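Zemow Shared-Space Rule Kit: a review from someone who has to enforce it

The Zemow kit arrives in a box the size of a phone book, for those who remember phone books. Inside are 145 laminated cards, a wall chart, a pad of handover sheets and a binder that wants to be your friend. It costs 200 dollars. The idea is that small labs running robot arms near people should have house rules written down somewhere other than in Kerubo Kioko's head, where ours had been living rent free.

We handle clothes, mostly. Shirts, towels, sweatshirts, whatever the folding work calls for that month. Rules written for arms that move metal boxes tend to treat cloth as a box that has let itself go, so I expected very little from the soft goods section. I was wrong, and it's the best part of the kit.

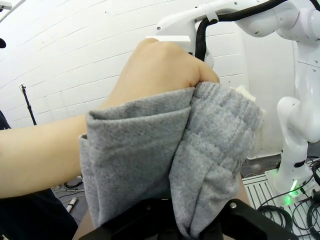 Page last changed: August, after a second month of use

Card 31 covers handing a garment to a gripper. The person keeps a closed fist on the cloth, high up, well away from the fingers that are doing the pinching. You don't feed fabric in with flat fingertips. You don't let go until the operator has said "mine" out loud, which feels silly for a week and then becomes the only word anybody uses. A thick gray fleece with big folds is a good test, as you can lose sight of your own hand in it.

Card 32 says bare forearms or tight cuffs, nothing dangling. Fine. Card 33 says to treat every arm within reach as live, including the one you aren't working with, and to read its indicator light only by the color table for that make. Zemow leaves the table blank for you to fill in. I grumbled about paying for a blank table until I tried the Dultik kit, which prints one with confidence and gets our arms wrong.

The weak spot is cables. There are 2 cards on them, and both say "keep tidy." I could have gotten that from my mother. We ended up writing our own rule: coils stay up on the platform, and anything loose on the floor gets picked up before the next run, markers and other small rolling things included. Kerubo typed it in the same font as the real cards and so far no visitor has noticed.

The wall chart is too big and the binder rings bite. Mwakyusa sells a cheaper set with nicer rings and no section on cloth at all, so pick your injury.

Would I buy it again? Yes, though I'd skip the Idside training add-on, which is a long video of a man reading the cards to you. Refill sheets are sold separately, naturally. The pad runs out faster than you'd think, so photocopy the last one before somebody writes on it.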